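Workshop notebook, Donnelly bench, Mela project
Tuesday, started after lunch

Spent the morning rewriting the house rules for home sessions, the old ones having grown to the point where people nodded at them instead of reading them. Satville want a copy before they let us put anything on their shared drive. Dratitstead want one too, but shorter. Drafting here first so that the crossings-out stay in the family.

Rule 1. Clear the reach before power. Old wording was "ensure the workspace is suitable", a sentence that has never moved a single chair. New wording: stand where the arms stand, look out as far as both arms can stretch, and move anything inside that you would mind having knocked over. The floor counts. So does the stuff you have stopped seeing after a week in the same room.

Rule 2. One person on the stop button, and that person does nothing else. No typing, no tea. I am the main offender and have written my own name next to this one in pencil.
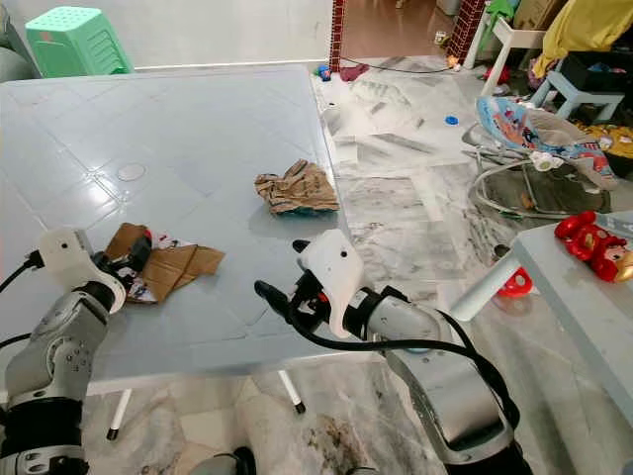 Rule 3. Cables are part of the arm. We check joints, fingers and mounts and then treat the cables as weather. From now on each one gets followed by hand from the connector back to the base, both arms, with the power off. If a loop pulls tight anywhere in the slow sweep, the session waits until it has been dressed again. Log entry 113 was a tight loop. Log entry 253 was the same tight loop with a different person's initials.

Rule 4. Packaging is a proper object class and gets treated like one. There is a school of thought here that rubbish needs no setting out, being rubbish. I have read the notes that school produces and they say "cardboard, misc". Write down what each piece is, how it is folded and whether there is print on it. Torn edges stay torn — no swapping in a nicer piece halfway through a set because the first one is annoying. Annoying is the point of the set.

Rule 5. Fingers get wiped between sets. Grit on the pads changes the grip, and then we spend a Tuesday arguing about control gains.
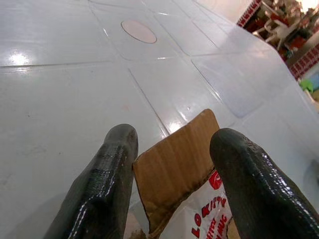
Issue 3

Rule 6 (new in this issue). Know your surface. Our bench mat at Donnelly is flat, matt and forgiving. Home tables have grooves, panels and shine, and thin stuff lies differently on each. Do the first few picks at half speed and note where the glare falls. If you shift the lamp or the table, say so in the log, with the time. "Adjusted slightly" will be sent back.

Satville's reviewer asked whether we have a limit on closing force for paper and card. We do. It lives in a config file that three of us can find. It will now also live in the rules, on the first page, in a type size suited to the over-forties. 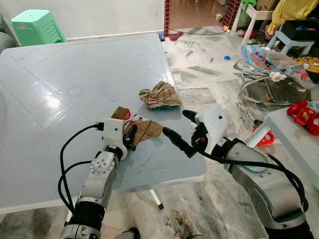 Rule 7. Idle arm parks or waits, and the operator says which out loud. Half our near misses are the arm that was doing nothing. It drifts in to be helpful, like a guest in a kitchen. If it is waiting, keep its fingers open and clear of the working hand. If it is parked, park it, at the marked pose, and leave it.

Argued with myself over whether "clear of" needs a number. Left it blank for now. Dratitstead will want a number. Satville will want a different one.

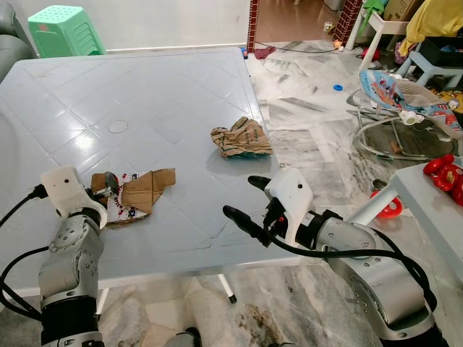
Rule 8 is the one I expect trouble over: one item in hand, everything else left alone until it is put down. People like to tidy as they go. So the write-up should read the way the table does, with the cardboard under the left gripper as the live item and the crumpled brown bag farther back as the next in the queue, untouched. If the cardboard is lying partly on another scrap, as it is on that bit of white printed packaging, the scrap gets its own line. Two things picked up together are logged as a double, never as a success with extras.

To do:
Renumber. Old rule 5 is cited in the Mela handbook as rule 9, for reasons lost to time.
Print one copy for the lid of the kit box.
Find the closing force figure before claiming again that it is easy to find.
Ask Satville if "suitable" can be banned outright.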